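**보도자료**
배포일: 2022년 9월 15일
배포처: 도서출판 바르부(Barbu)

# 바르부, 로맨스 시리즈 '푸쿰포트' 2권 출간

도서출판 바르부는 현대 로맨스 시리즈 '푸쿰포트(Fukumport)'의 두 번째 권을 종이책과 전자책으로 동시에 출간한다고 밝혔다. 1권을 낸 지 8개월 만이다.

'푸쿰포트'는 가상의 항구 도시 푸쿰포트를 무대로 한 연작 소설이다. 권마다 주인공이 바뀌며, 앞 권의 인물이 조연으로 다시 등장한다. 전체 4권으로 기획되었고, 각 권은 따로 읽어도 내용을 이해할 수 있다.

2권의 주인공은 실업 배구팀에서 은퇴한 뒤 고향에 돌아온 전직 세터와, 같은 동네에서 선박 수리소를 물려받은 고교 동창이다. 두 사람은 졸업 후 연락이 끊겼다가 수리소 건물의 임대 문제로 다시 만난다. 1권이 여름 한 철의 이야기였다면 2권은 늦가을부터 이듬해 봄까지를 다루며, 분량도 1권보다 늘었다.

바르부 편집부는 "1권 독자 의견 가운데 조연들의 뒷이야기를 더 읽고 싶다는 내용이 많았다"며 "2권에서는 시장 골목 사람들의 비중을 키웠고, 1권 주인공 부부의 근황도 두 개 장에 걸쳐 나온다"고 설명했다.

## 판형과 표지

종이책은 무선 제본이며 1권과 같은 판형이다. 표지 디자인은 1권에 이어 디자인 스튜디오 푸네몬(Punemon)이 맡았다. 제목 서체와 책등 배열은 그대로 두고 바탕색만 바꾸어 시리즈를 나란히 꽂았을 때 구분이 되도록 했다. 본문 글자는 1권보다 조금 키웠다.

전자책은 리플로형으로 제작되어 글자 크기를 조절할 수 있다. 전자책에는 종이책에 없는 짧은 외전 한 편이 권말에 실린다. 외전은 종이책 구매자도 책 뒤에 적힌 안내에 따라 내려받을 수 있다.

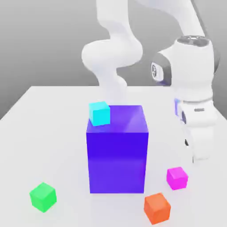 ## 사전 서평단 운영

바르부는 8월 한 달 동안 사전 서평단을 운영했다. 참가자에게는 교정 전 원고를 전자 파일로 제공했으며, 서평의 내용과 평점에는 조건을 두지 않았다. 접수된 서평 중 작성자가 공개에 동의한 글은 바르부 홈페이지에 순서대로 게재한다. 교정 전 원고와 출간본은 일부 문장과 장 제목이 다르므로, 서평을 인용할 때는 출간본을 확인해 줄 것을 요청했다.

서평단 참가자가 지적한 오탈자와 배구 경기 규칙 관련 오류는 최종 교정에 반영되었다. 3권 서평단 모집 일정은 홈페이지를 통해 따로 공지한다.

## 유통 및 구입

종이책 유통은 도서 유통사 바사르드(Basard)가 담당한다. 전국 서점에서 주문할 수 있으며, 지역 서점은 바사르드 주문 창구로 신청하면 5부부터 공급받는다. 전자책은 주요 전자책 서점에서 판매한다.

출간을 기념해 1권과 2권을 묶은 세트도 한정 수량으로 제작한다. 세트에는 푸쿰포트 시내 지도가 인쇄된 엽서가 포함된다. 세트 상품은 온라인 서점에서만 판매하고, 준비한 수량이 소진되면 추가로 제작하지 않는다. 1권 종이책은 현재 2쇄가 유통되고 있다.

## 도서출판 바르부

바르부는 로맨스와 장르 소설을 내는 출판사다. 국내 창작물을 중심으로 단행본과 연작을 펴내고 있으며, 투고는 홈페이지에서 상시 접수한다.

서평용 도서와 표지 파일이 필요한 매체는 바르부 홍보 담당 부서로 신청하면 된다. 신청 시 매체명과 게재 예정 시기를 함께 적어야 한다.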